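Garrafas que voltam para a despensa

Toda casa tem uma gaveta de tampas sem garrafa e um armário de garrafas sem tampa. O casamento entre as duas raramente dá certo, por isso guarde cada garrafa já fechada — depois de seca, ou o cheiro de mofo vem de brinde.

Para tirar cheiro antigo, uma colher de bicarbonato, água morna e uma noite de espera. Garrafa de azeite pede arroz cru e detergente, e algum braço.
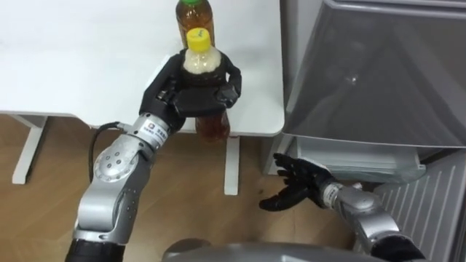

Etiqueta, sempre. Minha cunhada Azadeh confia na memória e já adoçou café com sal grosso. Fita crepe e caneta resolvem: conteúdo e mês. Se a fita diz janeiro e você não sabe de que ano, jogue fora.

Vinagre de limpeza fica longe do de salada, em outra prateleira.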